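Studotik(桌面机械臂)

Studotik是一种在家中或共享工坊里自行组装的小型桌面机械臂,常简称“斯图”。
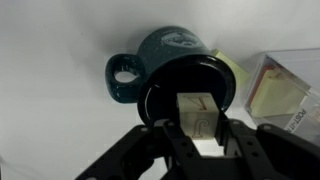 Mathis Langlois认为,把它归入“机械臂”多少有些抬举,它更像一门慢性子的手艺,装的人得先学会等,再学会拧螺丝。他在Flisero的讨论页上留下的这段话后来常被引用,也有不少人不同意,觉得一台能把小东西稳稳夹住的机器,叫什么名字都当得起。两种说法在爱好者中间并存至今,见面时仍不免要争上几句,争完了照样坐下来一起理线。

名称与由来

Studotik一名最早出现在Prostevbridge共享工坊的公告板上,起初指的是每逢星期二晚上的一个兴趣小组,后来才渐渐成了机器本身的名字。小组成员当时想做的东西很朴素:一条能摆在餐桌上、收起来可以塞进书柜、坏了可以自己修的机械臂。最初的一版用的是旧打印机里拆下的电机,力气不小,脾气也不小,通电时整张桌子都会跟着嗡嗡响(住在楼下的人家对此颇有意见)。第二版换成了舵机,图纸也重新画过,此后的各种改型大都从这一版演变而来。

至于词尾“-tik”的含义,工坊里流传着好几种解释,有人说取自“机器人学”一词在某些语言中的词尾,也有人坚持说那只是舵机归位时发出的一声轻响。早年的笔记没有留下定论,本条目也就不替前人拿主意了。

结构

一台常见的Studotik由底座、肩部、肘部、腕部和末端的夹爪组成。臂身多用带孔的平板和连杆拼接,孔位按统一间距排列,这样一来,换一个传感器、加一块支架,都不必重新打孔,手边有合适的螺栓便能动手。黑色是最常见的颜色,原因说来平淡,工坊里常备的就是黑色板材,后来大家看惯了,反而觉得别的颜色不像它。

夹爪通常为两指,手指是平板状的,上面留有圆孔和镂空,既能减轻一点重量,也方便日后加装软垫。腕部可以安装一枚小摄像头,镜头朝着夹爪前方,这样,物体夹在指间的样子和桌面前方的情形可以同时看到。摄像头的安装角度是新手最常问的问题之一,老成员的答复大抵相同:先用胶带粘着试几天,觉得顺手了再上螺丝。

控制部分各家做法不一。有人用现成的控制板,有人偏爱Chauvin分支,那是一套由爱好者维护的控制程序,界面简陋,但说明写得极其耐心,连插头该朝哪一面都交代得清清楚楚。Flisero则是成员们交换图纸和参数的网站,页面加载得慢,资料倒是很全,翻一个晚上常常能翻到自己早就忘了要找的东西。

组装

组装一般从底座开始。底座要平,这一点怎么强调都不过分;桌子若有些翘,垫一张折好的硬纸片就行。随后依次装上肩、肘和腕,每装好一个关节都用手慢慢转一圈,听听有没有刮擦的声音。熟练的人花5个晚上可以装完,第一次动手的人多半要久一些,这很正常,工坊里甚至有人断断续续装了一整个冬天,到了二月才第一次通电,那天晚上大家还分着吃了一个苹果派。

接线最考验耐性。线要留出关节弯曲时的余量,又不能长到会卷进连杆里去。常见的办法是把手臂弯到最大角度,比着量好长度,再用扎带松松地固定。扎带请等调试完再剪,剪早了的人往往还得重新扎一遍!

夹爪留到后面装。两根手指合拢时应当平行相接,如果一高一低,夹起方形的东西便会歪。调整时把连杆根部的螺栓松开半圈,用一块平整的积木夹在中间,待两侧都贴合了再拧紧。有些人还会在指面上贴一层薄橡胶,摩擦力确实会大一点,只是用久了容易起边,要记得更换。

桌面练习

机器装好以后,多数人会从字母方块练起。这种小木块大小合适,棱角略圆,各面印着或刻着字母,夹在指间时朝向是正是斜,一看便知。配上一只马克杯和案头常见的便利贴,便足以摆出许多题目:夹稳方块,移到杯口前方,换一个角度靠近,或是在不碰到旁边物件的前提下绕过去。

杯子放倒之后,难度会有明显的变化。杯口朝向侧面,夹爪就得从前方平着接近,手腕的俯仰稍有偏差,方块的下沿就可能碰到杯沿。深色杯子还有一个特点,内壁若是黑而有光泽的,摄像头里往往只剩一圈反光可供参考,靠画面判断深浅并不容易。浅色方块衬在黑色杯口前面倒是十分清楚,所以不少练习者喜欢这样的搭配。桌面则以素白为宜,影子看得分明,透明的塑料盒子容易产生反光,调试视觉程序时宜多留心。

练习次数没有定规。Prostevbridge的旧笔记建议每种摆法做100次,从中挑出不顺的几次细看;也有成员主张少做一点,每次都把动作放慢。条目编写者倾向于后一种,不过这大概与年纪有关,年轻的成员总是愿意多来几遍的。

常见问题

抖动是被提到最多的毛病,多半出在供电上。几个舵机同时用力时,电压会往下掉,手臂便像打了寒战。在电源一侧并联电容往往有所改善,把动作错开也有帮助。若抖动只出现在腕部,则应先检查螺栓是否松动,再去怀疑程序。

夹力过大同样常见。夹爪闭合后若仍在不断用力,舵机很快就会发烫,气味也不大好闻。Chauvin分支里有一项闭合延时,以毫秒计,初始值设为500,到时便转入保持状态,多数方块和小盒子用这个数值都合适。夹软的东西可以再改小些,改之前请把原来的数值抄在纸上。

此外还有零点偏移,即断电重启后手臂回不到原来的位置。这通常是舵盘装错了一齿,把它取下来转过一齿再装回去即可。Flisero上关于这一问题的讨论足足有4页,其中大半在谈论该用哪一种螺丝刀,读来也颇有意思。

改型

除两指夹爪以外,也有人尝试过吸盘、小勺和磁铁。吸盘对光滑的平面很合适,遇到木纹较粗的东西便不太灵光;小勺曾被用来舀豆子,效果据说相当可观,清扫起来也相当费事。还有一种加长型,前臂比标准图纸长出一截,适合桌子宽的人家,代价是末端晃得厉害,需要在肘部另加一根拉簧。

各种改型的图纸大多放在Flisero的共享目录下,上传时按惯例要注明板材厚度和螺栓规格。早期有几份图纸漏写了厚度,后来的人照着做,孔位对得上,板却插不进槽里,相关页面如今已补上了说明。

另见

字母方块练习;舵机归零;Chauvin分支;Prostevbridge共享工坊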